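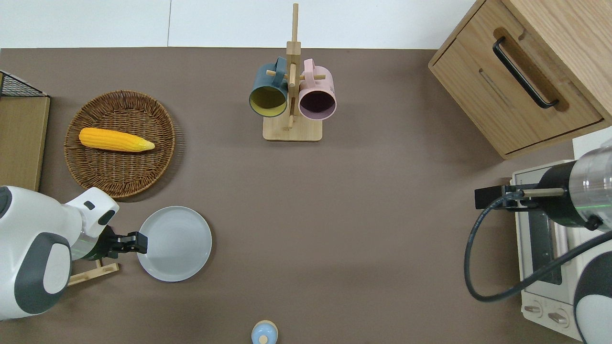
Kitchen table setup, both arms over the work area.

Home Reviews Guides Standards Shop Floor Contact

Review: Hollirum Tabletop Practice Kit for two-arm cells

By Dexter Calloway

The Hollirum Tabletop Practice Kit is a box of paper and plastic that costs $300. For that you get a spiral-bound rule book, 4 wipe-clean cards, a pad of sign-off sheets, two reach gauges and a bag of cable clips. It is meant for small labs running a pair of arms over one table with household objects. I bought it for our group in January and we have used it since then.

It isn't a formal standard and doesn't pretend to be one. The first page tells you to do your own risk assessment and to follow whatever law applies where you work. What the kit covers is the layer below that: what gets written down, what gets checked, and who is allowed to restart a session after someone has reached in.

The rule book

The book is short and the rules are numbered, so you can write "see 2.6" on a log sheet and everyone knows what you mean. The wording is plain. Rule 1.3 says no hand enters the shared area while either arm is enabled. Rule 1.4 says the person at the stop button does nothing else. We had been letting that person type notes as well, and we quit doing it the first week. Defne Gezer now keeps the notes from a second chair.

The default standing distance is 700 mm from the table edge, with a blank space to write in your own figure if your assessment gives a different one. I like the blank space. I don't like that the default is printed in bold and the blank is small, and I expect plenty of people will use the bold number without checking it against their own arms.

The chapter on objects is better than I expected. Everything on the table has to be on the object list, including things that are not part of the task. A plate you mean to pick up gets a line, and so does the basket that just stays where it is. Each line has a rest position and a note on what happens if the thing falls. Ceramic goes in its own column, which suits us. Gifty Eshun filled in our list before lunch and it has needed few changes.

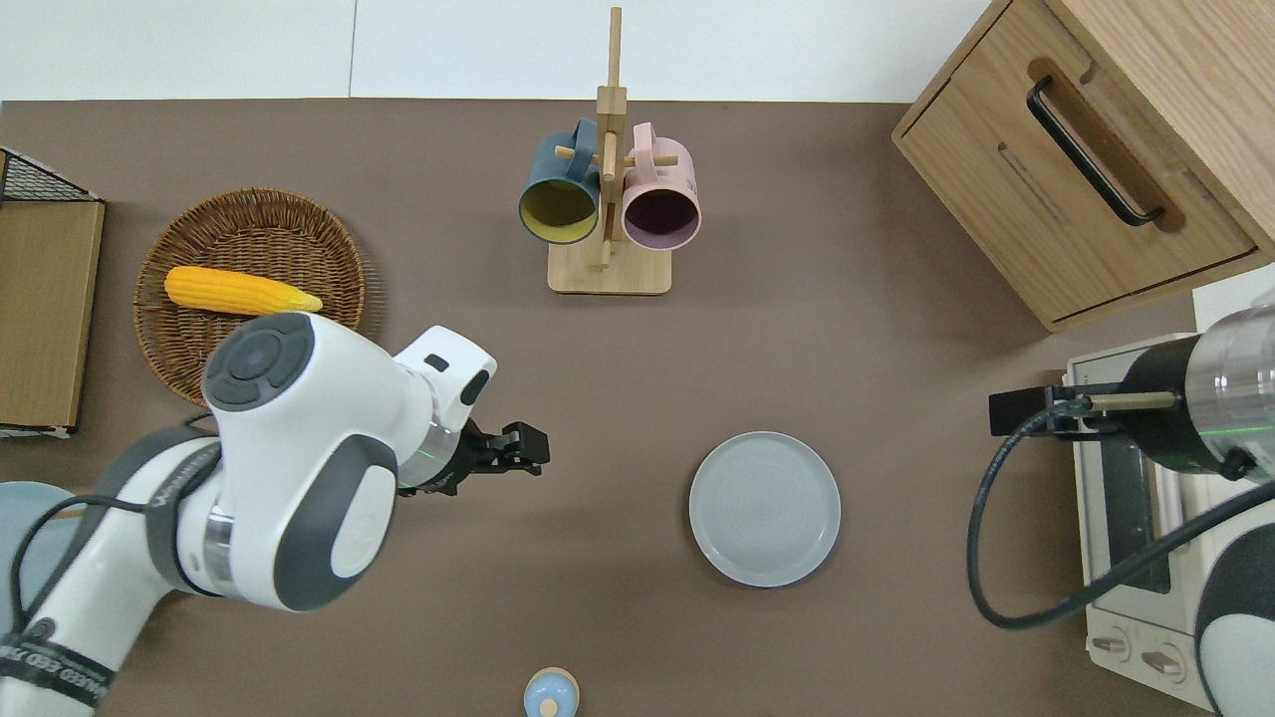 Cables get a full section, and it is the part I would pay for again. Rule 3.1 asks you to move each arm through its range by hand, or at the slowest speed you have, and watch where the cable goes at each end of the travel. Rule 3.2 asks you to write down anything the cable can reach. On a table like ours that means the oven as well as the arm, with the right-hand cable hanging in a loop down across the front of it. An oven door or a knob is a snag point even if the task never touches the oven. The book gives you three choices: shorten the loop, move the fixture, or limit the joint. It also says to repeat the check after any change to the gripper.

The clips that come with the kit are less good. They hold a thin cable well enough. On a thicker one they open up, and two of ours cracked. We bought our own.

The cards

There is a card each for setup, start, stop and handover. The setup card asks you to look at the far corners of the table first, which I found useful, as that's where our things collect. The stop card is the best of them. It has six lines and you can read it from a standing position. Handover is too crowded — Sidra Sethi rewrote ours on the back in marker, and that's the side we use.

The reach gauges are flat plastic strips that extend to 700 mm. They are fine. A tape measure does the same job.

Sign-off sheets

Each sheet has room for one session, with a box for who had the stop button and a box for any entry into the shared area. The pad holds a decent supply and you are free to copy it. Darnell Kapoor tried the Rosenthal logging app alongside it for a while. The app is easier to search. The paper got filled in more often.

What is missing

Very little on appliances. One paragraph says to unplug anything that heats unless heat is part of the task, and leaves it there. I wanted a page on toaster ovens and kettles, with a line for who holds the plug. There is also nothing on camera mounts, and the index skips chapter 5 entirely.

Should you buy it?

If you already have written rules that people follow, skip it. If your rules are spread over old emails, as ours were, the book and the stop card are worth having. I wish they were sold without the clips and gauges at a lower price.

Related reviews
- Hellow foot-operated stop switch
- Rosenthal session logging app
- Utgate floor marking tape, matte and gloss
- Cable sleeves for small arms

Contact the editors | © Utgate Bench Reviews | Back to top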